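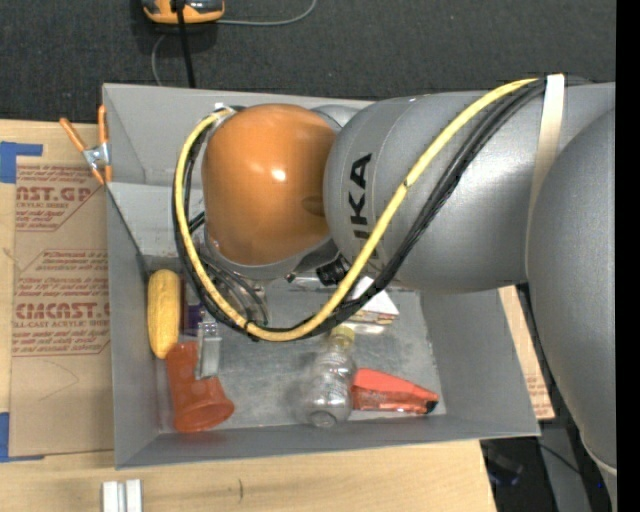
Trerau Hard Oil for Wooden Tabletops and Benches

Updated April
By Tonantzin Maldonado

Trerau is a clear hard oil for indoor wood that gets used every day. It goes on dining tables, desks, counters and workbenches. It soaks into the surface and cures there, so scratches can be touched up later without stripping the whole top. The dried finish is matte with a slight warmth to it.

We recommend it mainly for pale woods such as birch, beech, ash and maple. These tend to turn yellow under ordinary linseed oil. Trerau still darkens them a little, about as much as a damp cloth does, and most of that change happens in the first month. For oak and walnut you can use Trerau too, but many customers prefer Xolalpa, our tinted version.

Sizes and coverage

The small can holds 283 ml and does a desk or a small kitchen table with two coats. The large can holds 1,000 ml. Bare softwood drinks more than bare hardwood, and end grain drinks more than either, so buy the large can if your top is made of butcher block.

Both sizes have a screw cap with a paper seal under it. Once the seal is broken, use up the oil within 28 weeks. A skin on top can be lifted off and thrown out. If the oil underneath has gone thick, don't use it.

How to apply

Sand the top to 150 grit, vacuum it, and wipe it with a dry cloth. Going finer than 180 closes the grain and the oil will sit on top. Stir the can – don't shake it.

Spread a thin coat with a lint-free cloth or a white pad, working along the grain. Leave it for 20 minutes. Wipe off everything that is still wet, and check the edges and the underside of the lip, where drips collect. Let it dry overnight with a window open.

The second coat goes on the same way and takes much less oil. Most tops are finished after two. Benches that see glue, tools or metal containers being dragged over them should get 3 coats.

Light use is fine the next day. Keep standing water, hot pans and rubber feet off the surface for two weeks.

Rags: cloths soaked in oil can heat up and catch fire by themselves. Lay them flat outdoors to dry, or put them in a metal can filled with water and close the lid.

Care and repairs

Wipe with a damp cloth and a drop of dish soap. Avoid ammonia cleaners and scouring powder. For a dull patch, rub in a teaspoon of Trerau with a gray pad and buff dry. Water rings usually come out with the same treatment, though black stains around nails or screws are in the wood itself and need sanding.

Not suitable for

Outdoor furniture, floors, and any top that still has varnish or polyurethane on it. It also won't bond over wax. If your table was treated with Gisell paste wax, clean it with mineral spirits first and wait a day.

Ordering

Cans ship by ground only. Sample sachets are available for Trerau and Xolalpa, and we suggest trying one on the underside of the top before you start. Questions about a particular wood can go to Abrehet Alemneh in the Nutham shop – please include the species if you know it and what was on the surface before.

Sign up for the Nutham newsletter for new products and seasonal shop hours. You can unsubscribe at any time.

Contact | © Nutham Wood Finishes | Back to top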